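Registration for the Plerulholm developer weekend opens Monday at 9 a.m. There are 146 places this time, up from 58 at the first one, and teams can have up to five people. The format stays the same: two days of building on the Cedow test network, then short demos in front of the judges.

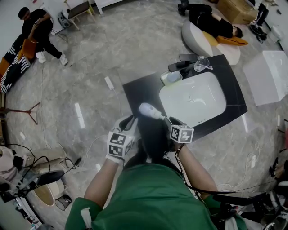

Karimi is sponsoring the wallet track again and has asked for entries that work for people who have never held a token. Seo-ah Wi, who is running that track, suggests starting with a screen for one plain job, such as splitting a household bill. Her own sample app is a chore ledger for shared apartments — whoever takes a turn at a white sink set in a black countertop, like the one in the photo, gets a signed entry the other tenants can check.

The Zundurance track is for node tooling. Bring a laptop with at least 14 GB of free disk space, and sync before you arrive, as the venue Wi-Fi will be slow on Saturday morning.
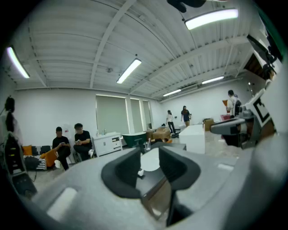 Teams may use existing libraries, but contract code has to be written during the event. Put your repository link on the sign-up form or send it in by noon on the second day.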